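Wamoden at the Villa
Reviewed by Lorna Mangubat
10/23/23

Wamoden is the second outing for Jisska, the sound and light artist who filled the old Culleo print works with fans and tape loops a couple of winters back. This one is smaller and better. It takes up the ground floor of the Villa, a plain brick house that has been a gallery for eight years, and it runs until December.

The show is one long piece spread over four rooms. Each room has its own set of lamps and speakers, and the sound passes slowly from one to the next. You can walk through in ten minutes. I stayed for the full cycle, which takes 95 minutes, and I would say the middle third is the part to catch if you are short of time.

The first room is nearly dark and has a low hum you feel in your feet before you notice it. I found it a bit dull. The second, in the former dining room, is the best thing here. Voices reading out house numbers move along the skirting board at ankle height, and people end up crouching to hear them. A father and his small son lay flat on the floor for most of my visit and seemed very happy.

Upkeep is good. At the Culleo show half the speakers were dead by the second week. Everything was working when I went, and Mylene Magbanua, who curated, told me the lighting is reset each morning before opening.

The third room has 199 small drawings pinned in rows, made while Jisska was testing the sound. They are scratchy and quick, and I liked them more than I expected to, though the top row is too high to see properly. The fourth room has benches and a single speaker. Bring a jumper – the windows are left open.
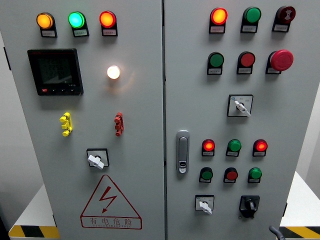 Control cabinet doors with amber, green and red lamps lit.

The booklet costs £8 and is worth having for the drawings alone. The essay in it is heavy going and says little about the sound. Labels on the walls are few, and the print is small. Large-print sheets are kept at the desk but you have to ask.

Entry is free. According to the desk, 2,821 people came in the first month, so the dining room can get crowded after lunch. Mornings are quieter. There is a step at the front door and a ramp round the side, past the bins. The café is closed for now, but the bakery opposite does decent coffee.

Four stars out of five. The loss is for the first room and the height of those drawings.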